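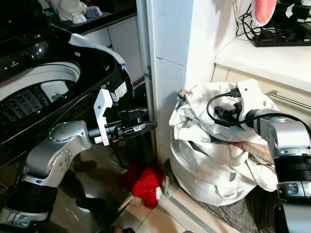
Kemia brings smoked trout spread to shops in October

Kemia will start to sell its first smoked trout spread this October. The fish comes from the Hallow farm and is smoked over beech wood for 90 minutes, then mixed with sour cream, dill and a little horseradish.

"We tested it on rye bread and on hot potatoes – both are very good," says Ginette Collet, head of recipes at Kemia.

The first batch is 2,000 jars of 100 grams each. Once opened, the spread should be eaten within two days.

Press contact: Gareth Parsons, Kemia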